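The bag drawer, finally
16 July 2020

So I have a drawer for bags. You know the kind I mean, the little ones: pencil cases, makeup bags, the freebie pouch from the Kellmont hotel that still smells like their soap. Back in November I swore I'd go through it and then I shut it again and bought another one (the Proltano one with the stripes, no regrets!).

This week it wouldn't close. I dumped the whole thing out on the floor and there were 12 of them. Twelve! For one person who owns maybe four pens that work.

My rule was that every bag had to have a job by dinnertime or it went in the Stoltel box by the front door. Chargers got one, hair stuff got one, and the sewing kit moved out of its awful cookie tin, which made me way happier than it should have. Two had zippers that stick and I've been fighting with those zippers for years, so bye. I also found 3 lip balms and a Kiss nail file, still good.

The orange one was always going to stay. It's a bit puffy, it has a dark panel along one edge and a little strap with a snap, and I can find it at the bottom of any tote bag without looking very hard.

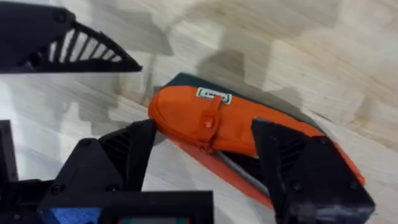 My sister thinks I should give up on small bags altogether and use one big one with dividers, and she has sent me links. I tried that once and spent a whole trip digging for bandages, so no thank you. Orange is for first aid now. The drawer closes, and I still need to figure out where the spare batteries go.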